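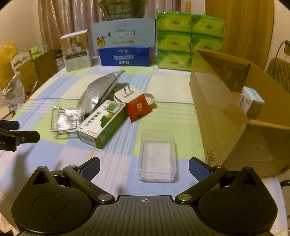

4 min read -- 14 replies

Checked tablecloth keeps sliding and the fold lines won't come out
Ovville Home Forum > Kitchen and Dining > Linens and Table

marl_kitchen
I bought a checked cloth for the kitchen table in June, the pale blue, green, lavender and white kind. It's 66 inches long, and I got it at Mercado when they were clearing out the summer stuff. Two problems. First, it creeps toward whichever side people lean on, so by the end of dinner one end is nearly on the floor. Second, the fold lines from the package are still there after two washes. I hung it over the shower rod damp and they're still there. The table gets used for everything, mail, shopping, homework, so it needs to stay put. What do you all do?

Tobin R
Iron it damp. Washing alone won't take out package creases. Use the setting for whatever the label says and go over the back side first.

marl_kitchen
Label says 65 percent polyester, rest cotton. How hot?

Tobin R
Medium. Press, don't drag. If it starts to shine, turn it down.

Angelica Maglaya
For the sliding, get a felt pad and cut it an inch short of the table edge on all sides. I've had the same one under every cloth for years. It also quiets things down when you set plates on the table. Clips work too but I don't like how they look and kids pull them off.

crosshatch_pam
Disagree on the felt. It holds crumbs and if a glass goes over you have a wet pad under a wet cloth and you have to strip the whole table. I used one for a winter and threw it out. The open-weave rubber stuff sold for rugs grips better and you can rinse it in the tub.

Angelica Maglaya
You rinse it in the tub, I put mine in the washer on cold. Same amount of work. And rubber leaves marks on some finishes.

crosshatch_pam
On varnish, maybe. Mine is laminate and I've never had a mark.

Angelica Maglaya
Then it's fine for you. I wouldn't tell a stranger to put it on a table when we don't know the finish.

marl_kitchen
It's an old pine table from my aunt. Some kind of varnish, kind of soft in the heat. I can press a fingernail into it in August.

Tobin R
Then no rubber. Soft varnish and rubber will stick together. I stripped a dresser once that had a rubber mat on it and the pattern was in the finish for good.

crosshatch_pam
OK, with soft varnish I'll give you that one. Felt, then. But get the washable kind and not the craft store kind, which sheds and shrinks.

Védís Egilsson
Another way to do it is weights sewn into the hem. Gorine used to sell a flat chain by the yard for curtains, and it works in tablecloths. Open a few inches of hem at each corner, slide in a short piece, stitch it closed. It won't stop all of the creeping but the cloth hangs straight and the corners don't flip up when a window is open. Take it out before you wash it, or it bangs around in the machine.

dunlap_st
Tried the weights. They hit everybody in the knees. On a patio table, sure. In a small kitchen I'd skip it.

Védís Egilsson
Depends on the drop. With six or seven inches hanging down it never reaches anyone's knees. If yours goes down to the chair seat, the cloth is too long for the table and that's part of why it slides.

marl_kitchen
That could be it. I just measured and there's 14 inches hanging off each end when it's centered. The table is shorter than I thought.

Védís Egilsson
That's a lot for everyday. I'd cut it down and hem it again. With checks it's easy -- just follow a line of the pattern and you don't have to mark anything.

quillback
Does anyone have experience with the Bulletix stain spray on a poly blend? I have one with the same sort of checks and there's an oil spot on a white square that I can't get out.

Tobin R
Dish soap first, straight on the spot, leave it for an hour. I'd start a new thread for the spray, more people will see it.

marl_kitchen
Update, Tuesday. Ironed it damp on medium and the creases are gone except one down the middle, which is faint. Ordered the washable felt. I'm going to hem the ends next, probably to an eight inch drop. Will post if it still moves.

Angelica Maglaya
Wash the felt once before you cut it. Even the washable kind pulls in a little the first time.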